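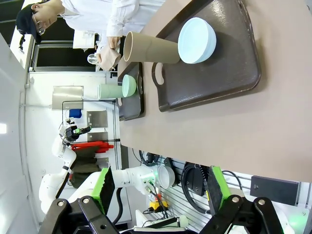
*Photo: Inês Carvalho / Soldale*

## About us (and about the February thing)

Hi, I'm Celina Kubiak, and I run Soldale with Kofi Tsikata and Yuzhen Du. We teach robot arms to clear tables. Cups, bowls, trays, a cloth now and then. It sounds easy until you've watched a gripper chase a cup that's lying on its side!

People who visit usually ask about the February fault, so I'd rather just put it on our own page. Kofi was resetting a tray between runs with the arm paused. Somebody (me) restarted the software on the other computer, and the arm woke up and went straight back to its last saved position. It knocked a bowl off the table and bumped Kofi's wrist. He was bruised and pretty annoyed, and the bowl was in pieces.

The pause we'd been trusting lived only in the software, so a restart wiped it out. We stopped all runs for 8 days. Yuzhen rewrote the startup so an arm holds still until a person at the table presses a button, and Bello Ugwu from Batodero came in to wire a proper stop at each station. We also cut the speed way down any time hands are near the trays. Runs take longer now and I've quit complaining about it.

We still drop things. Bowls that land upside down are our worst habit, and Inês keeps a log of every miss, which you're welcome to read when you come by. If you're thinking of working with us, ask for the fault report too. It's 3 pages, Kofi wrote most of it, and he didn't go easy on me.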